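Illcombe House guest rooms: progress report to the Potgieter Fund
Dec 30, 2023

We are so pleased to be writing this one! When we last reported, the upstairs rooms were still full of boxes and we had one working bathroom. The rooms are now open, families visiting relatives at the hospital are sleeping in them, and the bedding your grant paid for is in use every night of the week.

What we have spent

The second payment went almost entirely on beds and linen. We bought the fitted sheets, pillowcases and flat sheets from Jorkby, who gave us their trade price and delivered to the door (up two flights of stairs, bless them). Mattress protectors came out of the same order. We have 500 pounds left on the bedding line and would like to keep it for replacements, if you are happy with that.

We chose pale sheets for the beds and blue for some of the loose pieces, and it has made sorting so much easier than we expected. In the old days everything was white and everything looked the same in the basket, so a single pillowcase could spend weeks in the wrong cupboard. Now you can pull something out of a heap and know straight away which shelf it belongs on. 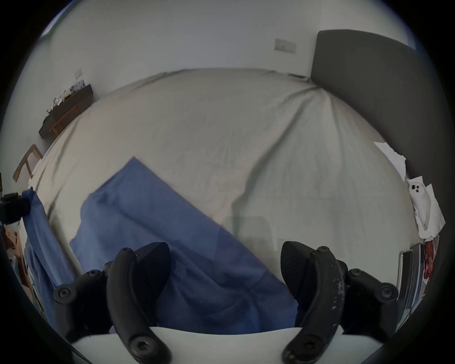
Photo: Illcombe House

Bed changing is the part of the day that has come on the most. A room used to take us most of a morning between guests. We now strip it, air the mattress, put the fitted sheet on and pull it tight from the headboard corners first, then do the pillows and the top layers. The dark headboards have been a very good buy. They wipe down quickly and don't show every mark, and guests like having something padded to lean on when they sit up reading.

The creases are still with us, I'm afraid! The fitted sheets come out of the dryer with long folds in them and we don't have the hands to iron them all. We have tried taking them out slightly damp and putting them straight on the bed, and that helps a good deal. We are also trying a shorter spin. If it works we'll pass it on to the other houses you support.

How the rooms are being used

Since opening we have provided 1,609 guest nights. The longest stay was 9 weeks, and the family left us a lovely card which is now up in the kitchen. The back bedroom is the most asked for because it is quiet and gets the morning light.

Laundry

The Skulimik washer is in and running well after a slow start (a kinked hose, sorted in an afternoon). It takes a full change of linen for two rooms in one load. The drying room still needs its second rail and a better extractor fan, and we have had one quote for the fan with another on its way.

Next steps

In February we hope to finish the landing cupboard so that each room has its own labelled shelf, and to order 10 more pillowcases. We'd also love you to come and see the place. The kettle is always on, and we can show you round the rooms between guests if you let us know a day or two ahead.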